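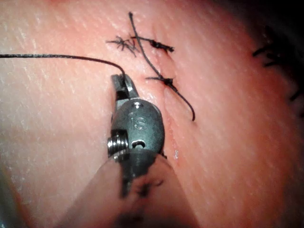
Wrist view: driver holding the thread, two knots in the pad.

Ticket 1611: Needle driver lets thread creep during the pull
Project: Stendach (home suturing rig, shared shop build)
Opened: Wednesday, February 3, 2021
Status: open, but getting really close!

What happens
The jaws close fine and the thread looks held, then it creeps when the arm pulls a knot down. Short pulls are OK. Long ones lose up to 13 mm, and then the next wrap lands in the wrong spot. I love this machine but it was driving me up the wall.

Setup
Dusura motor board, firmware 101, Unon cable drive on the jaw axis. Black suture, pink practice pad.

Log
- Swapped the thread spool for a new one. Same creep.
- Raised jaw current one step at a time. Better, then the board got hot and cut out. Put it back.
- Ran the jaw with the cover off and watched the cable. There it was! The Unon pulley had a hair of play on its shaft, so the jaw relaxed a little every time the wrist turned under load.
- Shimmed the pulley with brass strip and redid the jaw zero.
- Ran a fresh stitch test. Big grin over here. 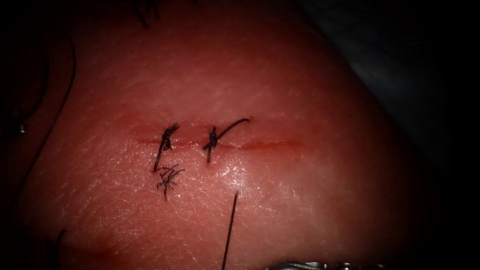 Fixed camera: both stitches, with thread scraps below the left one.

Look at how the edges come together between those two knots! The cut is still open at both ends, and I want to run more stitches out that way before I call this fixed. Tails are all over the place too, but tail length is set in the trim routine and has its own ticket.

Still to do
- Repeat the long pull with the wrist turned all the way over, both directions
- Log jaw current on every pull so I can see any creep in the numbers
- Print a proper spacer to replace the brass
- Ask on the Šťastný board whether anyone else has shimmed this pulley

If you have the same cable drive, wiggle that pulley by hand with the power off. Takes a second and would have saved me a whole weekend.

2 comments | 13 shares

Related tickets
Trim routine leaves uneven tails
Dusura board cuts out when jaw current is raised
Stendach: wrist camera focus drifts
Jaw zero lost after restart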